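3.2 Work surface and background

2 comments

The way in which a tabletop is prepared has received less attention in studies of bench work than the objects placed on it. Reports of this kind often name the items and the tasks but leave out the color of the table, the kind of backdrop, or the position of the board on which the work is done. Bilyk and Čierny, in their review of bench layouts, found that such details were missing in most of the papers they read, and that the missing details made it hard to set up the same bench a second time. The present section therefore sets out the surface, the board and the background in full. The items used in each task are listed in Section 3.3.

The layout was chosen for strong contrast between the board and everything near it. A white board is laid flat on a dark tabletop, and a black backdrop closes off the view behind the table. The surface of the table has a regular pattern of small perforations, which gives it a fine dotted texture. 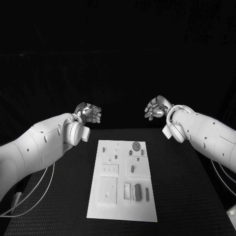

Three backgrounds were compared before the layout was fixed in September: a bare painted wall, a gray folding screen and black cloth. The wall was rejected on account of the shadows that fell on it in the afternoon. The screen performed well but took up floor space needed for storage. The cloth was kept for all later sessions. Prokopenko, who was responsible for the room, recorded the condition of the cloth at the start of each session and had it brushed when dust could be seen from the front of the table.

The board serves as the working area. Its longer side runs away from the front of the table, so that items can be set out in a near zone and a far zone. No lines or labels were printed on it. In an earlier version of the layout, used at the Stasomero site, a printed grid was placed under the items, and raters later reported that they had judged placement by the grid lines and had paid little attention to the items themselves. The plain board removed this problem. It also made the edges of the working area easy to find under dim light.

Placement of the board was checked against a paper template before each of the 18 sessions. The template was removed once the board was in position. Where the board had shifted by more than 2 mm during a session, the session was marked in the log and the board was reset before work went on.

Figure 2. Board and work surface, shown in grayscale.

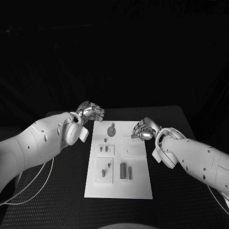
Contrast was rated by Zakharchenko and Panasiuk, working separately, from a set of 12 grayscale views. Color was left out of this step so that the ratings would depend on lightness alone. Each rater was asked whether the full outline of the board could be traced and whether any fold in the backdrop could be mistaken for an object. The two raters agreed on every view with regard to the outline. They differed on one view with regard to folds, and this was settled by discussion.

Two limits of the layout should be noted. First, a white item placed on the white board loses much of its outline, and the tasks in Section 3.3 were planned with this in mind. Second, the dark tabletop hides small dark items that fall from the board. A search of the table was added to the closing steps of each session for this purpose, and the items found were entered in the log under the heading used for misplaced pieces.

Share 18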